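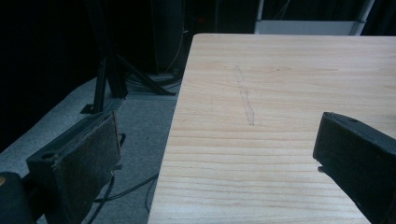
Report on the Visit to the Castellanos Furniture Workshop

Submitted by Harriet Tran, Facilities and Procurement
12/06/2022

Purpose of the visit

The Skesent Learning Center intends to replace the tables in its ground-floor study rooms. The present tables were bought secondhand and no longer match in height. Castellanos was one of two suppliers invited to bid, and its workshop in Flososmont holds an open day for schools and public institutions. The Center was represented by Mei Nakamura, Hollis Lyons and the undersigned.

Program

Visitors were received by Loretta Haddad, production manager, who gave a short introduction to the firm. The workshop has 3000 square feet of floor space and delivered 547 tables in its last business year, most of them to schools within the state. The group was then taken through the lumber store, the cutting area, the sanding room and the finishing room. Ear protection was provided in the cutting area, and conversation there was limited.

The sanding room was of most interest to our group. Tops are sanded in stages, finishing by hand along the grain. Ms. Haddad explained that the far corners are given a slight rounding at this point – a detail our current tables lack, and one that Ms. Nakamura had asked for in the original request.

Table tops

The pine tops are pale blond, with fine, closely spaced grain lines in a darker honey tone. The color is lighter than the sample sent to us in April, and Mr. Lyons considered it better suited to the north-facing rooms.

On one top there is a faint gray line, much like a pencil scribble, which wavers across the grain and widens a little toward one end. It is slight, but it shows clearly on wood this light. The group raised the general question of marking, as pencil is in daily use at the Center. Ms. Haddad recommended a matte sealed finish over plain oil and said that light marks on a sealed top can usually be removed with a soft eraser. The sealed finish adds $80 to the price of each table.

Delivery and terms

Marisol Kasprzak of the sales office confirmed a lead time of 126 days from signed order. Delivery to the ground floor is included. Legs are fitted on site by the supplier.

The second bidder, Sesow, has not yet offered a date for a visit.

Recommendations

A single table with the sealed finish should be requested on trial for the reading room before any larger order is placed. The quotation should state the finish and the corner rounding in writing. Mr. Lyons will measure the doorways on the east side, as the longer model may need to be brought in through the garden entrance.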